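4. Setting up your fundraising page (Vivamby for small charities)

Read section 3 first if you havent verified the charity yet. Page won't go live without it.

You will need: charity number, bank details for payouts, a logo, one picture for the top of the page. Twenty minutes if you have all that to hand. Longer if not.

4.1 Create the event

1. Log in. Click Events, then New event.
2. Pick the type. Lunch, raffle, sponsored walk, other. Type can't be changed later, so if in doubt choose Other.
3. Event name, up to 40 characters. Keep it plain. "Trenley Spring Lunch" is fine.
4. Date, start time, venue. Full postcode please, the map doesn't work on half of one.
5. Save as draft.

NOTE: drafts are deleted after 24 days with no changes. You get one email warning. Check the spam folder.

4.2 Tickets and donations

1. Open the draft, go to the Money tab.
2. Add a ticket. Name, price, how many. Up to 4 ticket kinds per event.
3. Tables: tick "sell as table" and put in the number of seats. Buyer fills in guest names afterwards, you can chase them from the Guests tab.
4. Turn on "Add a donation" if you want people to round up at checkout. Off by default.
5. Gift Aid box. Donations only. Do NOT tick it for lunch tickets or raffle tickets.

CAUTION: once the first ticket is sold the price is locked. To change it, close that ticket and make a new one. Don't delete it, the buyer loses thier receipt link.

4.3 Business sponsors

1. Sponsors tab, Add sponsor.
2. Business name exactly as they want it printed. Ask them. Osmont had to be redone twice last April over a missing "and Sons".
3. Upload logo. PNG or JPG, square works best.
4. Choose Cash or Gift in kind. Gifts in kind (prizes, food, printing) show on the page but stay out of the total.
5. Send the approval link. Logo stays hidden until they click it.

4.4 Page picture

1. Look tab, Change picture.
2. Pick from your library or upload. Landscape. Portrait ones get cropped top and bottom.
3. Drag to position, then Apply.
4. Fill in the text box underneath for people using screen readers. One sentence will do. 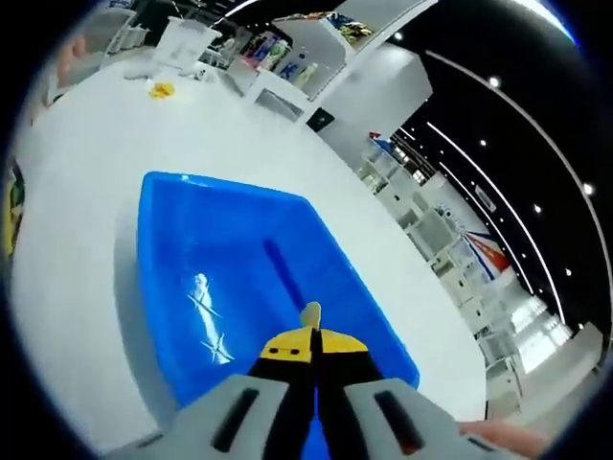 Fig. 4.4 Yellow jaw over blue tray

NOTE: if the old picture still shows, refresh the page. Still there? Log out and in again.

4.5 Go live

1. Click Preview. Read it on a phone as well as a computer.
2. Send the preview to a second person. Needs to be someone with Approver rights, see 2.3.
3. They click Approve, you click Publish.
4. Buy one ticket yourself, then refund it from the Orders tab. Refund takes 3 working days to reach the card.

Stuck on payouts: ask for Vlasta Kolev. Anything else, Živko Babić on the help desk.

Section last changed 10th February. Screen names may differ a bit on older accounts, Dudek import users see appendix B.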